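# Devoir d'histoire sur un pamphlet du XVIIIe siècle : comment trouver une problématique ?

**Rellorier**

Bonjour à tous, je me permets de vous écrire parce que je tourne en rond depuis le début des vacances. Ma fille entre en première et doit rendre un dossier sur un pamphlet politique du XVIIIe siècle, au choix, avec un texte anglais ou américain accepté si on en donne la traduction. Elle a choisi un petit libelle contre l'impôt sur le thé, elle l'a lu deux fois, elle sait très bien raconter ce qu'il dit... et c'est justement là que ça coince. Tout ce qu'elle écrit ressemble à un résumé.

La consigne demande une introduction avec problématique, 8 pages maximum, et une page à part de 300 mots pour présenter l'auteur. Cette page-là est terminée (296 mots, elle en est très fière !). Pour le reste, je ne sais pas comment l'aider sans faire le travail à sa place, et mes souvenirs de lycée sont un peu poussiéreux. Est-ce qu'il y a une méthode pour passer du résumé à la vraie question ? Et faut-il parler de la vie de l'auteur dans l'introduction, ou seulement dans la page séparée ?

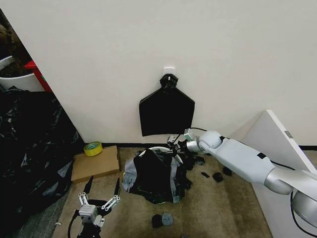

Je précise que le professeur a donné une bibliographie, mais assez courte, et que la moitié des titres sont introuvables à la médiathèque. Elle a bien trouvé des sites d'aide aux devoirs avec des biographies toutes faites, seulement les dates ne sont pas les mêmes d'une page à l'autre et je me méfie. Merci d'avance à ceux qui prendront le temps de me lire, je sais que je suis longue.

---

**Su-bin Pyo**

Bonjour Rellorier, et bravo à votre fille pour ses deux lectures, beaucoup d'élèves s'arrêtent à la première page ! J'ai longtemps accompagné des lycéens le soir, et le problème que vous décrivez est de loin le plus courant. On raconte parce que c'est rassurant.

Ce que je leur faisais faire, c'est laisser le texte de côté et répondre par écrit, en vrac, à une seule chose : à qui l'auteur parle-t-il, et qu'est-ce qu'il veut que cette personne fasse en reposant la brochure ? Un pamphlet veut obtenir quelque chose. Si le libelle s'adresse aux marchands, il ne va pas choisir les mêmes mots que s'il s'adresse aux artisans ou aux pasteurs. À partir de là, la problématique vient souvent toute seule, du genre : « Comment l'auteur transforme-t-il une question de taxe en question de liberté ? » Ce n'est pas follement original, je vous l'accorde, mais c'est une question à laquelle on peut répondre avec des citations.

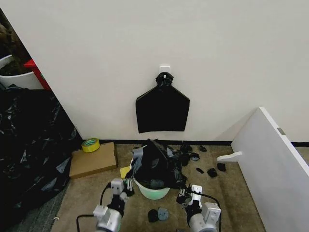

Ensuite vient le plan, et je conseille de le faire au brouillon, sur des feuilles séparées, une idée par feuille. Qu'elle recopie sur chacune deux ou trois phrases du pamphlet en anglais, avec sa traduction dessous - la sienne, même maladroite, le professeur verra qu'elle a travaillé. Puis qu'elle trie sans pitié. Il faut se représenter une seule chose nette accrochée au mur, comme un sac noir noué sur son petit crochet blanc, et à côté le gros tas de plastique froissé : le dossier, c'est ce qui est accroché, et le tas, c'est tout ce qu'on a lu pour y arriver. Les anecdotes sur la traversée en bateau, les brouilles avec les imprimeurs, tout cela peut rester dans le tas si ça ne sert pas la question posée.

Pour la vie de l'auteur, une ou deux phrases dans l'introduction suffisent : où il vit au moment où il écrit, et quel métier il exerce. Le reste a sa place dans la page séparée. Et pour les dates qui se contredisent, je prendrais celles d'une encyclopédie sérieuse, avec une note en bas de page pour signaler le désaccord. C'est tout à fait permis, et souvent apprécié. N'hésitez pas à revenir avec son introduction, je la lirai volontiers !

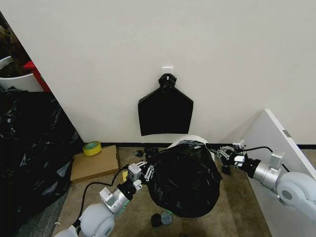 *Zudivthorpe, août*

Je reviens compléter mon message depuis chez ma sœur, parce que j'avais oublié la conclusion, et c'est bête, on y perd facilement des points. Qu'elle évite de redire le plan. Elle peut répondre à sa question en quelques lignes, puis dire un mot de la réception du texte, s'il a été réimprimé, si quelqu'un lui a répondu. Les pamphlets se répondaient beaucoup entre eux, et si elle déniche une réponse hostile, même un court extrait, ça fera une très jolie fin. Bon courage à toutes les deux.

---

**Grokadov**

Perso j'ai eu 16 à un dossier comme ça en mettant une frise chronologique en annexe. Par contre attention, vérifiez si les annexes comptent dans les pages, chez nous oui et j'avais dû tout retasser la veille. Pour la problématique, demander au prof, il est là pour ça.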